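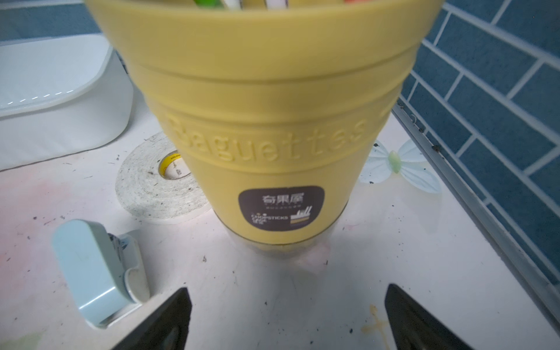

젓가락 세트는 며칠 안에 반품할 수 있나요?
받은 날부터 14일 안에요. 포장 뜯은 건 괜찮은데 한 번이라도 쓴 건 안 됩니다. 접수는 마이페이지 > 주문내역에서.

배송비 얼마예요?
3000원. 제주, 도서산간도 똑같음. 묶음배송은 결제 전에 장바구니에 같이 담아주셔야 해요. 따로 주문하신 건 합쳐드리기 어렵습니다.

배송 얼마나 걸려요
결제하고 보통 2일. 오후에 넣으신 주문은 다음날 나갑니다. 택배사 사정으로 밀리면 문자 드려요.

Gollska 수저 식기세척기 돌려도 되나요?
스텐 제품은 됩니다. 나무 손잡이 달린 건 손설거지. 옻칠 젓가락도 마찬가지고요, 물에 오래 담가두면 칠이 일어나요.

나무젓가락 첫 사용 전에 뭐 해야 하나요?
미지근한 물에 중성세제 조금, 부드러운 수세미로. 헹구고 세워서 말리기. 삶지 마세요. 휘어요.

곰팡이 생겼어요. 교환되나요?
쓰시다가 생긴 건 교환 안 되고요, 뜯자마자 그런 거면 사진 찍어서 1:1 문의로 보내주세요. 바로 바꿔드림.

Tevau 라인은 언제 재입고?
9월 예정. 날짜는 아직 안 나왔어요. 상품 페이지에서 알림신청 눌러두시면 문자 갑니다. 색상은 입고돼 봐야 알아요.

식당인데 대량주문 할인 있나요?
50벌부터 됩니다. 견적은 메일로만 받아요. 담당 Saqib Arain. 수량, 품번, 받으실 날짜 꼭 적어주세요. 안 적으시면 다시 여쭤봐야 되서 늦어집니다.

각인 돼요?
금속 제품만. 한글은 다섯 글자까지, 영문은 열 글자. 각인한 건 반품 불가인 점 확인하고 주문해주세요. 오타도 그대로 새겨지니까 두번 보세요.

품번은 어디서 보나요
상자 옆면 스티커. 예를 들어 Rizvi 545 이런 식으로 적혀 있어요. 상자 버리셨으면 주문번호만 주셔도 찾아드려요.

현금영수증 빠뜨렸어요
문의게시판에 주문번호랑 휴대폰번호 남겨주세요. 비밀글로요!! 공개로 올리시면 저희가 지웁니다.

매장에서 직접 볼수 있나요?
지금은 온라인만 해요. 방문수령도 안 받습니다.

최종 수정 5/18/20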